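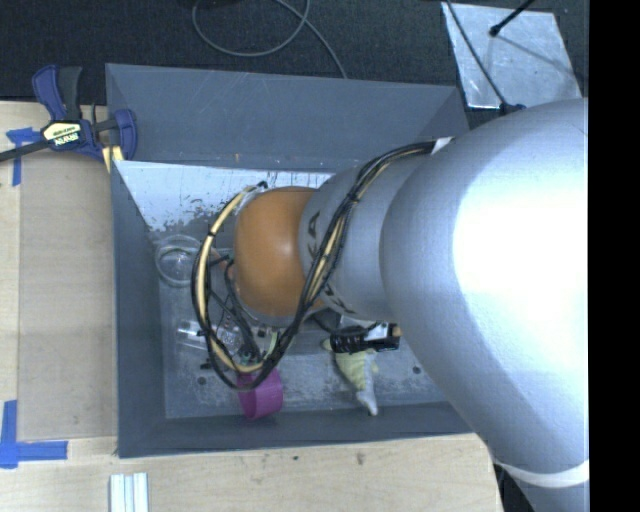

Home | Borrowing | Opening hours | FAQ | Contact
Print this page | E-mail this page

Greltdale Toy Library: Questions about the bins
By Ferdinand Ammann, October

How do I return a toy?
Please put it in the gray return bin on the table. You do not need to put it back on the shelf yourself. We look at every toy first, and then it goes to its own place.

Can I put several toys in one bin?
Yes, if they belong to the same family card. Toys with many pieces must stay in their bag, otherwise we spend the whole evening with sorting. Glenys Treloar once found pieces from three different puzzles in one bag and it took her until Monday to finish.

How many toys can I borrow?
Each family can have 9 toys at one time, for 18 days. If you need longer, write to us before the last day. We say yes almost always, except when another family is waiting.

A piece is missing. Must I pay?
For one small piece, no. Please tell us which piece it is, so we can write it on the card. If the toy can't be used anymore, we ask for a part of the price, and we speak with you about it before.

Should I wash the toys at home?
Hard toys you can wipe with a damp cloth and a little dish soap. Please do not put them in the dishwasher, also if the toy looks strong. Soft toys we prefer to wash ourselves.

The bins have scratches. Are they clean?
Yes. Scratches and small brown scuffs come with use and some of them do not go away with scrubbing. We wash the bins with warm water and let them dry upside down. A bin with a crack or a sharp edge is taken out.

Can I buy such a bin for home?
We do not sell them. For a child's room I would recommend a low one with open top, where the child can see what is inside.

Do you take toys as a gift?
Gladly, but ask first. The store room has over 70 toys which are not yet on cards. We can't take toys with open battery covers or loose magnets.

Whom do I ask about a lost toy?
Precious Dlamini keeps the list. She is at the desk from 15:00.

Print this page | E-mail this page
Back to top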